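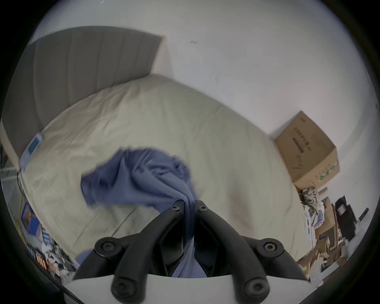
Puspita Ginting

OLHAM, December - Sisten, the home automation company, today shared the first results from its household chores program, and we are happy to say that they are encouraging, a little humbling, and (for anyone who has ever lost an evening to laundry) quite familiar. The program asks a plain question that people put to us at every open house and family dinner: can a machine do the chores yet? Our answer this winter is that it can do parts of some of them, on a good day, and that we now know much better which parts those are.

The work centers on soft things. Plates and boxes hold their shape when you pick them up, and machines have been moving boxes for a long time. A piece of cloth is another matter. Pinch it in one spot and the rest of it swings, bunches and twists, and the next time you pinch it, it will do something different. A person picking up a crumpled blue cloth over an unmade bed gives it no thought at all. For a two-jaw gripper it is a real piece of work, and it is the kind of work we have chosen to spend our time on.

Over the course of the program, our team recorded 837 cloth-handling attempts in lived-in bedrooms, with people guiding the gripper by hand so that the software could learn from how they did it. We made a point of asking households not to tidy up first. Real bedrooms have cardboard boxes leaning on the wall and plastic bags and papers on the floor, and a helper that only works in a showroom is not much help to anyone!

"I used to think folding would be the hard part," said Puspita Hutapea, who leads the chores program at Sisten. "Folding is hard, I won't pretend otherwise, but my team spends most of its day on the step before that, just getting hold of the thing in a sensible place. If you grab a shirt in the middle you get a rope. My mother could have told me that, and I think she did, more than once."

So where do things stand? Calvo, our software for soft goods, is now dependable at lifting a single item off a flat surface and dropping it into a basket placed close by. It can spread a small towel well enough for a person to finish the job. It cannot yet make a bed, and it should not be trusted with a duvet cover, which defeats a fair number of grown adults as well. Sorting a mixed pile remains slow - slow enough that most of our own staff would lose patience and do it themselves, and several have.

The shop floor is a somewhat kinder place for a machine, and we have been learning there too. At Nedonau, a linen service that has kindly given us a corner of its sorting room, 2 Calvo stations are picking towels from bins and laying them out for the folding crew. The towels there are all much alike and the light never changes, and those two facts make a bigger difference than any clever bit of programming we have come up with so far. Staff at Nedonau still check and fold every piece, and their comments, which are frequent and not always gentle, go straight to our engineers.

Sisten does not have a home product to sell today and is not taking orders. The next stage of the program will look at larger pieces such as sheets and blankets, and at what happens when an item is tangled up with its neighbor. We will share those results in the same way, including the attempts that come out badly.

We would like to thank the families who opened their bedrooms to us, laundry and all, and who were so generous with their time and their coffee. Households near Olham who would like to take part in the next stage are warmly invited to write to the program office.

About Sisten
Sisten develops software and tools for everyday handling work in homes and small businesses. The company is based in Olham.

Last updated: December

Recent news
Calvo moves into the sorting room at Nedonau
Why towels come before T-shirts
Open house in Olham: your questions answered
Sisten looks for households with stairs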